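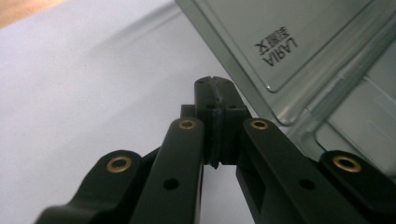
The Fjeld reviewer writes that hand-held demos look slow next to remote control and wants to know when we drop them. Short answer - we don't, not this period. Longer answer below, along with the rest of the January report. Sorry for the format, pulled together between sessions.

Status in short
On plan for recording. Behind on the small-parts work. Budget no change.

Hand-held demonstrations
Two-handed work with a pair of hand-held grippers, one person doing both sides. The organizer box task is the main one now. Clear plastic lid, small cells, thin dividers. Hard for the cameras and hard for the hands, so a good test. 36 demonstrations kept so far, 11 thrown out. Most of the thrown out ones were tracking drops, a few were the demonstrator blocking the view with a sleeve or a cable. We restart the whole demo when that happens, no patching in the middle.

What the demonstrators tell us: closing the fingers on a thin edge takes practice. First few tries everyone squeezes too early. After one session it is mostly fine. We now give each new person 9 warm-up runs that are not kept.

Remote control
Same task tried over the Mostetti remote setup. It works but the operator can't feel the lid, and pushes too hard. 5 complete runs, all slow. We would like to keep it as a comparison only, and for tasks where a person's hands can't reach. That is the honest reply to Fjeld on speed - per finished demo the hand-held way is ahead, and the motions are smoother to. Remote runs do transfer to the arm with less cleanup afterward, we agree with the reviewer on that point.

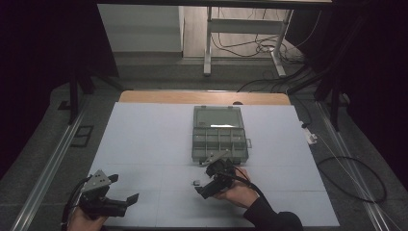
Problems
- Reflections. Overhead light on clear plastic washes out the tray in the head view. Trying a diffuser. Moving the lamps helped a bit, not enough.
- Cables. Demonstrators keep changing how they stand to get slack. Longer leads are on order from Holtow, no ship date yet.
- Small parts. Picking up is ok, placing into a cell is where it goes wrong. Policy trained on the first batch reaches the right cell and then hesitates over the divider. We think it needs more close-up demos of the last part of the motion.
- Labeling is behind. One person doing it, part time.

Changes since last report
Calibration check moved to the start of every session, used to be once in the morning. Lost most of an afternoon to a bad one, so this stays. File naming now matches what Vunness asked for. Older recordings not renamed yet, will do them in one go.

Next period
Finish the organizer task, lid and placing both. Start the second container type. Rerun training with the close-up demos added and send Vunness the results, good or bad. Written comparison of hand-held and remote for Fjeld, same task, same success rule.

Needed from you
A yes or no on the extra labeling hours. Also who recieves the raw recordings on your end, the old upload folder is full.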